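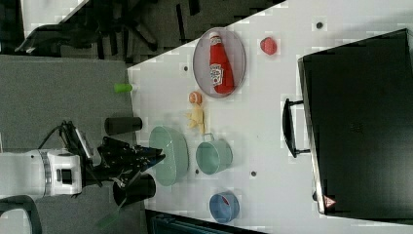 What is a Trorkari cell?

A Trorkari cell is a robot arm beside a flat table, put together by amateurs in a shared workshop or spare room and used to pick things up and put them down again. The name covers the table, the arm, the gripper, the sensing and the wiring, together with the collection of objects on which the arm practises.

Origins

The design comes from the Trorkari workshop, a members' space occupying the ground floor of a former upholsterer's. Its first plans were drawn by Rosalía Sotomayor, a retired piano tuner who wanted a machine to lay a breakfast table. The plans were put up on the workshop wall on 23 November 2018 and remained there long enough to collect corrections in several hands, not all of them polite. The breakfast table has yet to be laid without help, though later versions of the plans still list it under "first tests".

Construction

The table comes first, and takes longer than anyone allows for. The plans call for a pale, plain top, against which coloured objects stand out well, with holes drilled through it for fixings. Early builders drilled where they thought fixings might be wanted. Later builders drilled where they were wanted, and added these to the earlier ones.

The arm is nearly always bought second-hand, and the base is bolted to its own stand so that the table does not shake when the arm stops sharply. Reach is the usual limit. The Trorkari plans assume 495 mm of working distance from the base, a figure later corrected to 485 mm when somebody remembered the thickness of the mounting plate. Both figures are still in circulation, and builders can be sorted by which copy they were given.

Cables are led over the top of the arm in a generous loop. A short cable looks tidier and lasts until the first full turn of the wrist.

Objects

Workshops favour kitchen things and toy food. They are cheap, they survive being dropped, and they come in shapes that annoy a gripper in different ways. A bottle laid across a dish is a standard exercise: it must be gripped across its narrow side and lifted clear without bringing the dish along. Small round fruit is harder than it looks, being inclined to leave.

Colanders and bowls serve mostly as places to put other things. Among builders there is a long-running dispute over whether dropping a toy orange into a bowl from 20 cm counts as placing it. The Trorkari house rules say it does not. The Pudar group, which broke away over this and the tea money, says it does. 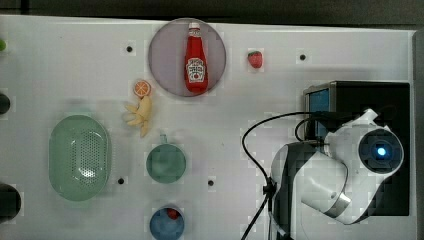 How does the arm know where an object is?

It relies on a camera, either fixed above the table or carried on the arm, and on a calibration that ties points in the picture to points on the tabletop. The software finds an object, works out its position and angle, and passes these on as a target for the gripper. If the camera is knocked, the calibration has to be done again.

Software

Most cells run Flilline, a small control program kept going by its users. It holds a list of poses, a speed limit and a log. The log is admired for its frankness: a missed grasp is entered as "closed on nothing". An alternative, Hayashi, offers a better display and a manual that stops at chapter 5.

Safety

Shared workshops normally insist on a stop button within reach of whoever is at the keyboard, and on reduced speed whenever hands are near the table. The Trorkari rules add that no one may eat at the bench, a clause brought in that July after a member's real plum was sorted with the others.

Variants

The Pudar cell uses a smaller table and a lower stand – the group's premises have a sloping ceiling – and swaps the two-fingered gripper for a suction cup. It copes well with plates and poorly with colanders.

See also

Gripper
Hand–eye calibration
Workbench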